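Graletti green bench cloth, bought from Overgaard in Pumirbridge
17 Feb 2025

Quick one, on my break. Had this since July. Big, covers the whole work table with drape to spare. Colour's a proper green, pale timber bits show up nicely on it so I stop losing offcuts. Hems still good after 6 washes. Creases tho, and it grabs sawdust like mad. Shake it outside or you'll regret it. Would of liked a darker grey option.

White carton and small timber bits on the green:

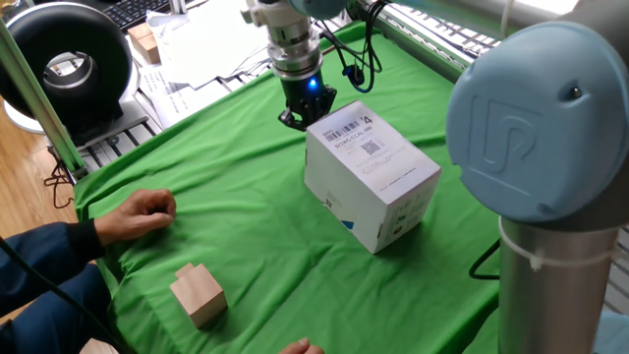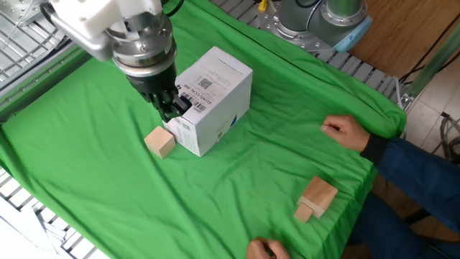 Does it need ironing?
Hang it damp and most creases drop out. Cool iron for the fold lines.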